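Kokon Opens Its Packing Cell to Visitors

Kokon held an open day on 24th April at its Faltbridge site, where visitors watched a two-arm robot cell handle mixed retail packages. The company admitted guests in groups of 6, and 90 people had registered by the time the doors opened.

The cell, named Clustine, is being developed for small orders in which boxes and flexible bags have to be picked from the same table. Project lead Valentina Gallardo ran the demonstrations and answered questions between runs.

"A carton has edges the software can find," Gallardo said. "A pouch changes shape every time you touch it, so the grip point has to be worked out again on each pick."

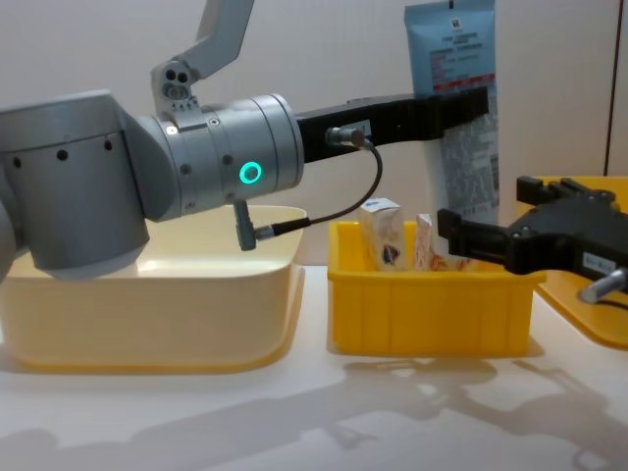

Each group was given a short introduction to the controls before moving to the table. Gallardo explained that the two arms share one work area and that the planning software assigns each item to one arm before either moves. If the paths conflict, the arm with the longer reach waits.

Balthasar Gisler, who maintains the grippers, spoke about finger wear and cable routing. The current finger set is inspected every 599 picks. Gisler said the interval was chosen during early trials and will be reviewed when more data is available.

Several visitors asked about speed. Kokon did not give a cycle time, saying that current settings are kept low for testing with people nearby. Lorne Bélanger, who attended for the packaging firm Gill, asked whether the cell could read crumpled labels. Gallardo said label reading is handled at a separate station and was not part of the demonstration.

Kokon plans to run Clustine on a full shift in November. A second open day has not been scheduled.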